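Section 4 - Bin picking cell, open day set-up

Rev. Aug 26, 2020. Replaces the July sheet, bin it. Questions to Chunhua Yu (cell) or Ans Hoekstra (visitors, parking, badges).

Read 4.1 before anyone touches the pendant. Visitors from Wurken and Flemthorpe come in groups, short gaps between, so the cell has to reset fast.

## 4.1 Before doors open

1. Main switch on. Wait for the controller to finish booting - slow, nearly 3 minutes. Don't press anything.
2. Walk the rope line. Rope goes outside the yellow floor tape, not on it.
3. Test both e-stops. One on the pendant, one on the post by the door. Log it.
4. Check the bin clamps. Hand tight, then a quarter turn more. If the bin shifts even a little the floor height is off and the gripper will hit metal.
5. Load program 308. NOT 306, that's the Skidley conveyor job and it starts with a big swing left.
6. Home the arm at low speed. Watch the cable loop at the wrist the whole way. Should swing free, no snagging on the bin wall.

> **CAUTION:** Nobody inside the rope with the drives on. Includes staff. Includes Wuyts people, even if they say they know the robot.

## 4.2 Loading the bin

1. Drives off. Pendant on its hook.
2. Put the objects in by hand. Mix of soft and hard. Spread them out for the first run, you can pile them up later once the grasps look ok.
3. Keep things off the walls where you can. Stuff leaning on a wall is the hardest pick, save it for groups that ask questions.
4. No glass, no liquids, no phones (visitors will offer).

Note - kids can choose what goes in. Hand it over the rope, operator loads it.

## 4.3 Running the demo

1. Speed override to the open day setting. Leave it their.
2. Say "arm moving" out loud. Drives on, press start.
3. Arm goes in over the bin, gripper points down, fingers close, lift. Talk while it works, there are pauses.
4. Missed pick: let it retry. After 4 misses it parks itself and the lamp goes amber. Drives off, move the objects around, restart from step 1.
5. Soft items squash and fold so the grip is different each time. Good thing to tell people.
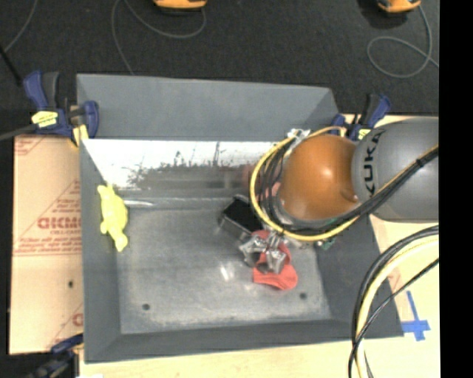 6. End of group: stop at end of cycle, not e-stop. E-stop mid move means a full re-home and the next group is allready waiting.

> **NOTE:** Reflections off the shiny bin wall can fool the vision. If picks go wide on that side, close the blind and run calibration again (menu 3, second page).

## 4.4 Closing down

1. Park, drives off, bin emptied.
2. Wipe gripper fingers - dry cloth only.
3. Write the cycle count on the card. Over 3000 since last service, tell Chunhua before you leave.
4. Pendant key back to Ans.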